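Filed under: Shop Floor > Automation & Robots > Buying Advice
Posted Jun 29, 2019 by stiltfan_mo
5 replies | 34 shares

Budget for a small arm + gripper, what am I forgetting?

Two person shop, we make lamp parts and odd shaped housings. Boss wants a quote by end of next week. Looking at the Ravus arm with the Dafis two finger gripper. Arm price is fine, its everything else I can't pin down. Fingers, software, mounting?? Used or new? Thanks in advance

jositz_user71
Buy new. Used ones are a headache. Good luck

gantrydad
Did this in May. Stuff that wasnt in our first quote: mounting plate, spare fingers, safety review, cables (get the long ones), training for 2 people. Ask Stiltetti if they still do the trial license for their sim software, and run your worst part in it before you sign for any gripper. Not the easy part. The ugly one with holes and slanted sides.

Stock fingers are flat and pretty narrow. Slanted faces are where I'd expect trouble, so try a few approach angles and write down which ones you'd pay for custom fingers to get.

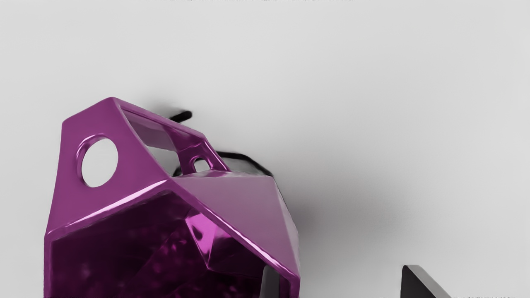

Custom fingers are a separate line on the quote btw, and lead time is seperate too. Ask for both in writing. Also put the software renewal in year two or your boss will be suprised.

oldpress
Agree w/ above mostly. Would skip the training, the manual is ok. Check the payload WITH the gripper on, we missed that and had to go up a size

Helpful? 71 votes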